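4. Maintenance of the hand-held gripper

4.1 Condition at the start of the period

The gripper at the Cillport site was assembled in the previous year and had been used by several operators before we began to keep a maintenance log. The log was opened with the first full inspection, on Mar 8, 2019. At that time the tool had performed 1,165 closing cycles according to the counter in the handle. We found three faults. The left finger returned more slowly than the right one, both fingers could be moved sideways by hand when the tool was open, and the camera bracket had turned a little on its clamp.

The sideways movement was the most serious of these. When the fingers have play at the pivot, their tips do not meet at the same point each time, and the position of the object in the hand cannot be calculated from the opening angle alone. The Mtshali method for finger calibration, which we follow in the other parts of this work, assumes that the pivots are free of play. For this reason we repaired the pivots first and left the calibration until the end.

4.2 Replacement of the inserts

Each finger arm turns on a pin that passes through a pressed insert. The old inserts had become loose in the plastic. We removed them with a hand press and cleaned the holes with a round file, taking care to keep the file upright. The new inserts were warmed with a soldering iron and pushed in until the upper rim was level with the arm. One of the four went in at a small angle and had to be taken out and fitted again, and after this we used a drilled block of wood as a guide.

The arms were then left overnight. On the following morning we put back the pins, with one drop of light oil on each, and tightened the lock nuts until the arm could still fall under its own weight. If the nut is tightened more than this, the return spring is not able to open the finger completely. The slow return of the left finger disappeared after this step, so we did not change the spring.

4.3 Finger blocks

The printed finger blocks were kept. They carry scratches and pale worn spots, mainly along the edges, but we measured them against the drawing and found no change in length. Blocks with cracks must be replaced, and for this the Kamau workshop keeps two printed pairs in the store. The blocks should be changed as a pair even if only one is damaged.

4.4 Test after repair

After the repair the tool was tested with light household objects on a white table. Phone cases were included because the rim is thin and the open shell bends easily under the fingers, so an error in the meeting point of the tips is noticed quickly. The operator brings the tool to the table with the fingers fully open, stops before the object, and closes only when both finger blocks can be seen in the camera view. Figure 4 shows the tool in this open position, with the case still beyond the fingers.

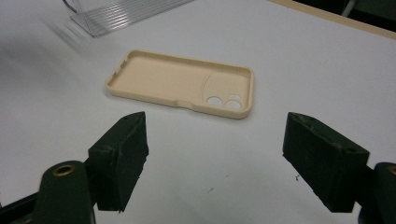 4.5 Inspection interval

The old instruction asked for an inspection every 400 cycles. We have kept this number for the pivots and the lock nuts, but the camera clamp is now checked at the beginning of each working day. The check consists of opening the fingers, looking at the live picture, and comparing the finger positions with the printed card in the tool case. If the two sides are not at equal height, the clamp is loosened, turned and closed again, and the change is written in the log.

The Zencombe version of the same tool has a different clamp with two screws, and we have not tested whether it also turns during use. A second full inspection was made in April and the pivots showed no play.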